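Workshop notebook, August, started 4:21 pm

Right, baskets and cups. I said I'd write this up before I went home and for once I'm doing it, mostly so that Zerrin K. doesn't have to dig through my scraps of masking tape again when she takes over the bench.

Where we'd got to last time: the Sevstead order is for breakfast table sets, the kind where you get a pair of wicker baskets and a few tumblers and you're supposed to feel like you're on vacation. Oğuzhan wanted everything in the set to match. I've been saying for weeks that matching is boring! So today I got the dark brown basket and the lighter orange-tan one out on the white table together and I have to say I'm very pleased with them. Side by side they look like they belong to one family without being twins. Same sort of rectangle, different mood.

The cup is the part I keep going back and forth on. It's the smoky plastic one from the Tudeck box (style 349 on their sheet, and please write that down somewhere sensible, I've lost it twice). In the catalog it's called "rose dusk" and I laughed at that, but the color does shift a lot depending on what's near it. Some of the time I'd call it pink, then I turn it and it's brown or even gray. I tried it standing and I tried it at a tilt, to see what the tint does when you look at it from the bottom end. 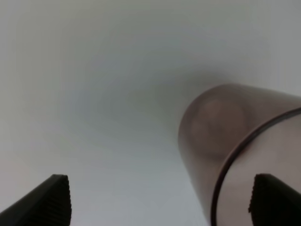
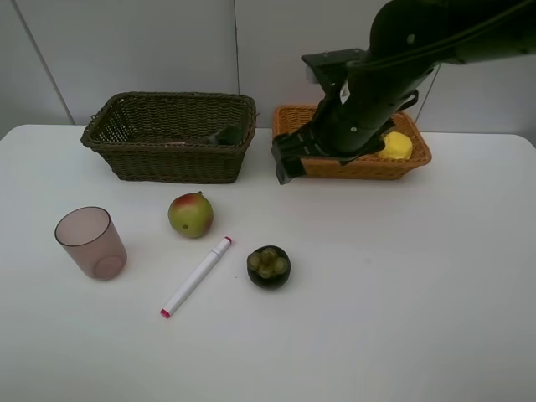

Same cup in both, and I wouldn't have picked the same color name for it twice.

Chiến Tăng came by while I was still fussing and reckoned the cup wants the dark basket next to it and nothing else, that the orange one pulls it toward mud. He'd also drop the fruit from the table sets altogether, on the grounds that customers will expect to get a mango. I told him I'd put the first part in the notebook and think about the second.

I have thought about it, and I'm keeping the mango. Green with that reddish blush on it, it does more for the brown wicker than any napkin I've tried. The yellow piece can stay in the orange basket for now, though I might swap it over to the dark one tomorrow morning and see if it shows up better.

Things I still don't know:

How the cups travel. Stacked, I'm worried about them scuffing, and tissue between every one is going to drive the packing bench crazy. Sinan thinks a paper sleeve would do it. He's got 7 sleeves cut from the old Ateş stock, so we'll try those first.

Whether the orange basket fades. Zerrin Uysal had one on the windowsill in Trornville all last summer and swears it went the color of toast. I'd like to borrow it if she still has it – a real faded one beats me guessing.

What to call the set. The job number is 823 and that's what everybody says out loud, which is fine in here but it can't go on a label.

Oh, and the lid of the glue pot is stuck again. Not me this time.

Next up: swap the yellow one over, try the sleeves, ask Tudeck if style 349 comes in a shorter height. Stopping here, my tea's gone cold.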